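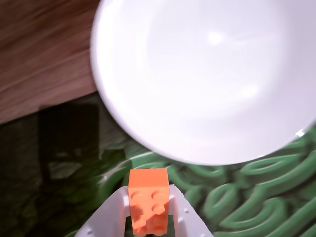
Onyekachi's note on the last run, pasted in so I stop losing it: the planner thinks it has reached the bowl before it has, and you can't fix that with a lower speed cap, so please look at what the timestamp on the frame really refers to before touching the motion side again.

OK. So I looked at the timestamps. Annoyingly, Onyekachi is right, and I owe an apology to the motion side, which I've been fiddling with all morning for no reason.

March, started at 9:20, coffee in hand, Mindura branch "wrist-only". The task is the same as before, brick off the mat and into the white bowl, no overhead view, everything from the wrist camera.

Timestamps

What I had assumed: the time on each frame is when the sensor captured it. What the code does: Grudia stamps the frame when it comes out of the decode queue, and the queue can hold several frames if the detector is busy. The joint state gets stamped on arrival, with no queue at all. So when we line the two up by time, we pair an old picture with a fresh arm pose and then project the bowl rim through the wrong transform. While the arm is still, you'd never notice. While it's moving toward the bowl, the rim estimate slides along in the direction of travel, and the release condition ("brick center inside rim ellipse") goes true with the brick still over the mat.

I can't believe how long this hid from us. All the calibration checks are done with the arm parked!

Fix, first version: take the capture time from the driver, carry it through the queue with the frame, and interpolate the joint state to match. I had to widen the joint buffer, which only kept 40 samples and sometimes dropped the ones I needed when the detector stalled. It's 2,000 now. Memory cost is nothing, and I don't know why it was so small (the commit message says "tidy").

Also added a hard refusal: if the newest usable frame is older than 600 ms, the planner holds position and asks for another one. It used to just carry on with whatever it had – very trusting of it.

Rim detection

While I was in there I had another go at the rim. The ellipse fit works from an edge map, and with the bowl this close to the wrist camera we only ever get part of the curve, the rest being out of view. Two things confuse it. The glossy inside gives a soft bright patch that sometimes produces its own closed contour, and the small sharp glint on the rim pulls the fit outward on that side. Garba Babalola suggested dropping edge points where the pixel is saturated, which took me five minutes and helped more than the thing I spent two days on last month (the radial gradient vote, may it rest in a side branch).

I then made the fit carry its uncertainty forward. With only the lower left of the rim to go on, the center is poorly pinned down along one diagonal, and the planner should know that. The release check now wants the brick inside the ellipse with margin along the uncertain direction, so it'll push a bit further in when the view is bad. I like this a lot better than the old fixed inset, which was a number I made up on a train.

Things I tried that did nothing useful:
Running the detector at half resolution. Faster, but the studs smear into each other and the brick orientation gets jumpy.
Predicting the rim forward with a constant velocity model. Fine in replay, silly once the timestamps were right.
Lowering the speed cap. See above. Reverted, sorry.

Brick pose and the approach side

Second half of the day went on the pick. The color mask for the brick is solid. Orange against the greens and dark grays of the mat is about as easy as segmentation gets, and I'm not going to pretend otherwise. Orientation is the hard part. When the brick is tilted and shows two faces, the mask is one blob, and the old code fits a box around the blob and calls the long side the brick's long side. With the studded face turned toward the camera and a plain side face above it, the box is a mix of both and the angle means nothing.

New approach is to split the mask by brightness first. The plain side comes out as a strong orange-red and the studded face is paler, almost peach, so a two-way split inside the mask gives a clean line between them most of the time. Then look for stud outlines only in the paler part. If the stud grid fits, use it for the orientation. If it doesn't, mark the pose as "position only" and let the planner choose a cautious approach.

The planner also needs to know where its own fingers are in the view. One finger tip can sit right next to the lower corner of the brick, and the pale plastic was getting picked up as part of the studded face whenever I set the brightness threshold too generously. I now render the finger model into the image from the gripper state and mask it out, with a few pixels of padding. The padding eats a little of the brick when the tip is very close, so the stud fit has to tolerate a missing corner. It does, mostly.

One more annoyance: the pale curved lines on the print. They're thin, but one passing under the brick's left side gives a lovely crisp edge and the corner refiner would rather snap to it than to the brick. Restricting the refiner to edges with orange on one side sorted it out.
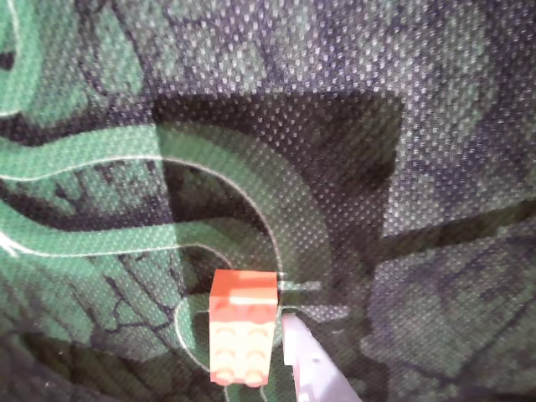

Replay numbers and leftovers

I ran everything through the Plirnis replay set, 655 recorded approaches, with the new timestamps on and off. With them off, the early release shows up all over the fast approaches. With them on, I couldn't find one that I'd call early, though there are a few late ones where the margin keeps growing and the planner dithers over the bowl. Need a cap on the margin. Onyekachi wants it tied to the brick's size in the view, I'd go for a plain timeout, and we'll argue about it over lunch.

Still to do:
Move the capture time fix into Grudia proper, it lives in my branch only.
Make the calibration check include a moving segment. Garba has a script that sweeps the wrist back and forth, ask for it.
Rename "stale_ok" before somebody believes it.
Check whether the gripper state has the same stamping problem. The finger mask lagged a touch when closing fast, so I suspect yes.

Stopped at 6:10, replay of the slow approaches still running on the left machine, please don't reboot it.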